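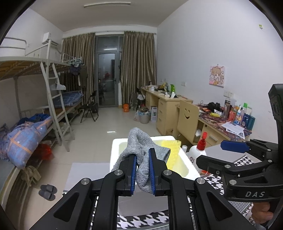 Kundow support replied at 4 pm: ticket 2177 is still open on their side, they want the sync log again and asked whether the export fails on all accounts or just the shared one.

Just the shared one. Told them that already, sent it again anyway.

**Problem**

Movico calendar stops syncing to the shared mailbox. Personal calendars fine. Started in July after the Osis update. Error on the phone is "could not complete", no code. Desktop shows nothing at all, just spins and goes back to the old list.

**Tried so far**

- signed out and in again, both machines. No change
- cleared the cache. Worked until next restart, then same thing
- removed the shared mailbox, added it back. Took forever. Same
- new profile on the desktop. Same
- other network (phone hotspot). Same, so not the router
- turned off the Ruawai add-on. Sync ran once!! then stopped again. Might be chance

**From the log**

Every failed run ends at the same place, right after it says it's reading old items. Runs that work skip that step. The shared calendar has 3000 entries in it, most of them ancient, nobody cleaned it out when we moved over. Movico help page says there is a limit on how many changes go in one batch and the limit is 50. Doesnt say what happens if you go over.

So guess no. 1: it tries to send the whole pile, gets refused, gives up quietly and starts from the top next time.

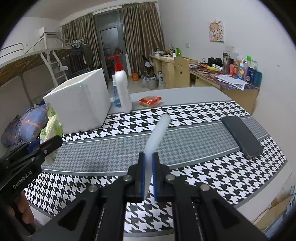 Made a test calendar with 32 entries copied from the real one. Syncs fine, phone and desktop, add-on off. Turned the Ruawai add-on back on, still fine. So the add-on is probably not it, leave it alone for now.

Next:

1. Export full shared calendar to a file, keep a copy on the office drive
2. Delete everything older than last year from the live one
3. Restart, wait for one full sync, dont touch anything while it runs
4. If it fails, send Kundow the new log plus the test calendar result

**Update, 6:15 pm**

Export done. Opened the file to check, repeating meetings came through as single ones, so the weekly room bookings only show the first date. Not deleting anything until thats sorted. Asked Kundow if there's a differnt export setting.

Workaround for everybody meanwhile: use the web version for the shared calendar. Changes made there do stick. Don't add bookings from the phone, they look saved and then vanish.

Status: waiting on Kundow. Leave open.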